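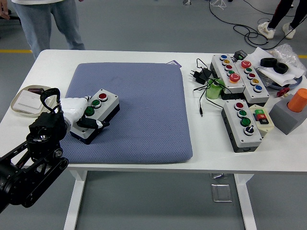

Part 3: Wiring the start/stop station

Okay, the Kovus fan is bolted down and you've got your coffee, so let's get the push-button station talking to it. I've done this on my own dust collector and on two others, and it takes me most of an evening every time!

1. Switch off the breaker and put tape over it. Then test the wires with a meter anyway.

2. Check the supply at the panel. Mine read 119 volts, and the Kovus is happy with anything above 110.

3. Pull the control cable through the gland before you strip anything (I always forget, and then I'm swearing at frayed ends).

4. Land the start wires on the normally open contacts and the stop wires on the normally closed ones. If you bought the Bitell contact blocks, the markings are tiny — get a flashlight.

5. Tug each wire. Snug the loose ones and tug again.

6. Close the lid, turn the breaker back on and press start. The fan takes a few seconds to get up to speed.

CAUTION: Don't splice in a second station on the same run. Part 5 covers that and it needs a different relay.

Note: The older Mendonça relay buzzes a little when it pulls in. Mine has done it for some 2000 starts and still works fine. If yours chatters on and off, go back to step 5.

Next up is the filter bag, and you'll want a dust mask for that one.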